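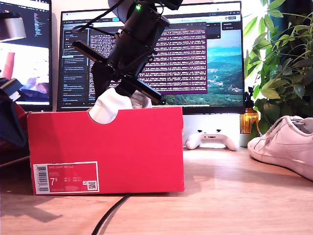
4 失效分析

4.1 现象与统计

装鞋入盒任务在Halevetti工作台上共执行1,220次。控制策略在训练阶段表现稳定,但进入连续运行后,放入阶段出现一类重复性故障:夹爪下降至盒口附近时,指尖与盒沿发生接触,控制器未能及时识别,机械臂继续沿原轨迹下压,直至关节力矩超过保护阈值后急停。此类故障共记录40次,其中3次造成纸盒前壁折损,需要更换纸盒后才能继续实验。其余各次在人工复位后恢复运行,夹爪本体未见损伤。

除上述故障外,还有少量抓取失败和通信超时。这两类问题的成因较为明确,处理方法见附录B,本节不再讨论。

图3为放入阶段的工作台。双指平行夹爪位于红色鞋盒上方,下侧指尖与盒口上沿的间距很小,盒前壁上缘有一处半圆形缺口,白色内容物高出盒沿。盒体后方为显示器,右侧桌面上放有一只白色运动鞋。

图3 放入阶段的夹爪与鞋盒

4.2 故障复现

为确定故障的触发条件,我们从日志中选取故障发生前的关节状态与目标位姿,在同一工作台上进行复现。复现时保持策略权重不变,只调整鞋盒相对基座的横向偏移和盒内填充高度。每组条件重复30次,下压速度降为正常值的一半,操作人员手持急停按钮,站在机械臂活动范围之外。

结果显示,单独改变横向偏移时,策略多数情况下能够修正末端位置,故障很少出现。单独提高填充高度时,夹爪会提前接触内容物,但接触力上升缓慢,力矩监测模块可以在阈值以下触发回退。两个条件同时存在时,故障可以稳定复现。此时一侧指尖先压在盒沿上,另一侧指尖压在较软的内容物上,两侧受力不对称,腕部产生附加转矩,而末端法向力的估计值仍处在正常区间。

我们还检查了盒壁缺口的影响。缺口处没有支撑边缘,指尖落在该处时不会立即产生反力,待指尖滑到缺口两端才与纸板接触。从日志看,这种情况下的力矩曲线有一段平台,随后陡升,与完整盒沿处的单调上升明显不同。原有的接触检测器以完整盒沿数据标定,对前一种曲线的响应偏晚。

4.3 原因分析

综合日志与复现结果,故障由三个环节共同导致。

第一,感知环节对盒口高度的估计存在偏差。高度估计模块取盒口区域深度值的中位数,当白色内容物高出盒沿时,中位数被内容物拉高,盒沿位置随之失准。在填充高度较低的训练数据中,这一偏差几乎不显现。

第二,接触检测只使用法向力。Jibrin控制框架默认将腕部转矩作为诊断量写入日志,不参与停止判断。该设置在我们此前的平面堆叠任务中没有引起问题,迁移到带开口的容器后未重新评估。

第三,策略输出与底层保护之间存在延迟。策略以动作块形式输出目标位姿,一个动作块执行完之前,新的观测不会改变当前轨迹。若接触恰好发生在动作块前段,机械臂会将剩余位移全部执行完毕。40次故障中,大部分符合这一时序。日志时间戳取自上位机,与底层控制器时钟之间有漂移,个别记录无法判定先后,我们将其保留在统计中,未作剔除。

需要说明的是,急停功能在所有故障中均正常动作,没有发生人员接触事件。但急停阈值按照保护减速器的要求设定,远高于纸板能够承受的载荷,因此不能作为保护工件的手段。

4.4 改进措施

针对第一个环节,我们将高度估计改为先分割盒沿再拟合平面,拟合时排除盒口内部的深度点。缺口所在边只取两端的直线段,缺口内的点不计入。分割失败时,系统不执行下降动作,返回预备位姿并重新采集观测。

针对第二个环节,将腕部转矩纳入停止判断。法向力与转矩任一超过各自阈值,机械臂即停止下降并沿接近方向反向退出。转矩阈值由空载下降数据确定,更换夹爪手指后须重新标定。调试初期,转矩阈值设得过低,线缆摆动曾多次引起误停。将机械臂上部的线缆束重新固定并增加低通滤波后,误停明显减少,但滤波也带来了额外延迟,最终的截止频率是两者之间的折中。

针对第三个环节,在下降段缩短动作块长度,并允许底层控制器在动作块执行期间直接中断。中断后,尚未执行的动作全部丢弃,策略从当前实际位姿重新开始推理。若保留旧动作块,机械臂在回退后会再次压向同一位置,这一现象在早期版本中出现过。

改进后的系统在4.2节的联合条件下重新测试30次,未再触发急停。其中3次因分割失败返回预备位姿,重新采集观测后完成放入。单次任务的平均用时有所增加,增加部分主要来自下降段的重新推理。

4.5 局限

上述测试只使用了一种规格的鞋盒,盒壁厚度与缺口形状均未变化。Polo数据集中包含翻盖式和抽屉式包装,其盒沿几何与本文所用纸盒差别较大,分割模块能否直接适用尚未验证。测试期间工作台靠窗一侧的光照随时间变化,下午时段的深度噪声高于上午,本文没有对此单独分组。此外,转矩阈值依赖夹爪手指的长度和安装角度,在Lekholm平台上沿用同一组参数时,下降段出现了未接触即停止的情况,目前仍在排查。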